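Stusby Breakfast Recipes: README

A collection of 1050 breakfast recipes in plain text, cleaned up so they can be searched, sorted and scaled. 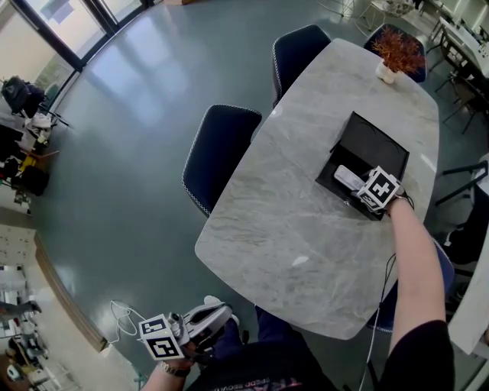 Tímea Bíró asked whether the overnight oats could be listed by soaking time, as she plans her week by what can be left in the fridge. They can. Sort on the field rest_hours. It is filled in for every recipe that has to stand, chill or rise before serving, and left blank for the others.

What is in the folder

recipes.csv has one row per recipe. ingredients.csv has one row per ingredient and links back by recipe_id. notes.txt holds cook's remarks that did not fit in a column, mostly on swaps and storage.

Main fields

recipe_id: a number, never reused
title: as the cook wrote it, spelling fixed
group: one of 8 (oats, eggs, smoothies, breads, pancakes, fruit, savory bowls, other)
serves: whole number
active_min: minutes of hands-on work
rest_hours: see above
source: Rastley, Moodley or Andlow

Where the recipes came from

The Rastley set is the oldest and was typed up from index cards. Moodley recipes came in through a web form, so the wording varies a lot. The Andlow set is mostly smoothies and was added in January. Soon-im Sun merged the three and removed duplicates. Where two versions of a recipe differed only in the amount of sugar or salt, the lower amount was kept and the other went into notes.txt.

Units

Amounts are in US cups, spoons and ounces. Flour is also given in grams. "1 banana" means a medium one, peeled. Milk means any milk unless the row says otherwise.

Known problems

Calories are not included. The old figures did not say what serving size they were for and have been dropped.
Allergen tags cover nuts, dairy, egg and wheat only. Do not rely on them for anyone with a serious allergy. Read the ingredient list.
7 bread recipes have no oven temperature. The cards did not give one.
Granola is split between oats and other. Search the title instead of the group.

Changes

Version 2, Sun 6 March: added rest_hours, fixed the egg counts in the frittata rows, moved chia puddings from fruit to other.

Use

Free to copy and change for home, school or club use. Please keep the source column in any copy you pass on. Corrections are welcome. Send the recipe_id and the line that needs fixing.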